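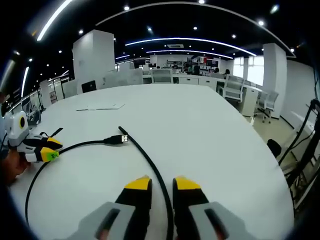
제7장 현장 방문과 시연: 수동 교시 장치에 의한 조작 데이터의 취득

케이블, 호스, 벨트와 같은 유연 선형물의 취급은 강체 부품의 취급과 다른 문제를 제기한다. 강체의 자세는 여섯 개의 변수로 기술되지만, 유연 선형물의 형상은 유한한 변수로 완전히 기술되지 않으며 파지점에서 떨어진 구간의 거동은 재료의 굽힘 강성, 비틀림 이력, 작업면과의 마찰에 좌우된다. 흰 탁자 위에 놓인 검은색 USB 케이블 한 가닥만 보더라도 이 점은 분명하다. 은색 금속 플러그가 달린 커넥터는 강체로 취급할 수 있으나, 거기서 이어지는 케이블은 탁자 위에서 고리 모양으로 휘어 있고, 그 곡률은 도면으로 지정된 값이 아니다. 두 손가락형 그리퍼로 커넥터에 접근하는 작업자는 커넥터의 방향과 함께 케이블이 당기는 방향을 고려해야 한다.

본 장은 6월에 실시한 Zalstead 연구동 방문을 바탕으로 한다. 시연은 Pultisis의 조작연구실이 주관하였고, 진행은 Bogdan Neagu, 기록 장치에 관한 설명은 Tamara Zamfir가 맡았다. 방문단은 오전에 작업 구역을 견학하고 오후에 직접 장치를 조작하였다. 제6장까지 다룬 파지 이론을 실제 작업의 관찰과 연결하는 것이 본 장의 목적이다.

7.1 방문의 개요

시연 구역은 별도의 시험실로 분리되어 있지 않고 개방형 사무 공간 안에 있다. 탁자 너머로 사무용 책상과 의자가 배치되어 있으며, 창으로 들어오는 주광과 천장의 곡선형 LED 조명이 함께 공간을 밝힌다. 이러한 조건은 영상 기반 학습에서 장점과 단점을 동시에 갖는다. 배경이 다양하므로 학습된 모델이 특정 배경에 의존할 가능성이 낮아지는 반면, 주광의 변화는 금속 플러그 표면의 반사를 시각에 따라 달라지게 한다. Neagu는 차광막의 설치를 검토하였으나 채택하지 않았다고 설명하였다. 실제 배치 환경에도 차광막이 없기 때문이다.

시연에 사용된 과제는 세 종류이다. 첫째는 커넥터의 파지와 방향 전환, 둘째는 케이블의 정돈, 셋째는 Eltum 시험 지그에 대한 삽입이다. 본 장에서는 첫째와 둘째 과제를 다루고, 삽입 과제는 접촉력의 해석이 필요하므로 제8장으로 미룬다.

7.2 수동 교시 장치

수동 교시 장치란 사람이 손에 쥐고 조작하는 그리퍼로서, 로봇 팔에 장착되는 말단장치와 동일하거나 유사한 손가락 구조를 갖는 것을 말한다. 작업자의 손동작이 말단장치의 좌표계에서 직접 기록되므로, 원격 조작에서 발생하는 시간 지연과 조종 장치의 기구학적 제약이 개입하지 않는다. 다만 로봇 팔의 관절 한계는 기록에 반영되지 않는다. 사람의 손목으로 가능한 자세가 로봇 팔에서는 도달 불가능한 자세일 수 있으며, 이에 대한 검사는 취득 이후의 단계에서 수행한다.

Zalstead의 시연에서는 2대의 장치를 양손에 나누어 쥐는 방식을 채택하였다. 유연 선형물의 작업에서는 한쪽이 물체를 고정하고 다른 쪽이 형상을 바꾸는 역할 분담이 빈번하므로, 양손 동작의 동시 기록이 요구된다. 두 기록의 시각 동기가 어긋나면 손과 손 사이의 상대 자세에 오차가 발생한다. 이동 속도를 초당 200mm로 두었을 때 동기 오차 10ms는 2mm의 위치 오차에 해당한다.

7.3 취득 기록의 구성

한 회의 시연은 준비 자세, 접근, 파지, 이동, 해제의 다섯 구간으로 나누어 표시한다. 구간의 경계는 손가락 개폐 폭의 변화로 일차 판정하고, 작업자가 영상을 검토하여 수정한다. 방문 당시 Ghoneim 과제의 기록은 965회분이 축적되어 있었다. Zamfir에 따르면 실패한 시연도 삭제하지 않고 별도의 표지를 붙여 보관한다. 파지 중 미끄러짐이 발생한 기록은 학습용 자료에서는 제외하되 실패 검출기의 평가에 사용한다.

케이블 과제의 기록에서는 초기 형상의 분포에 특히 주의를 요한다. 작업자가 매회 비슷한 방식으로 케이블을 내려놓으면 초기 곡률이 한쪽으로 치우치고, 그 결과 반대 방향으로 휜 케이블에 대한 성능이 저하될 수 있다. 치우침의 정량적 평가는 7.4절에서 다룬다.

주요 용어: 유연 선형물, 말단장치, 수동 교시 장치, 시각 동기, 도달 가능성 검사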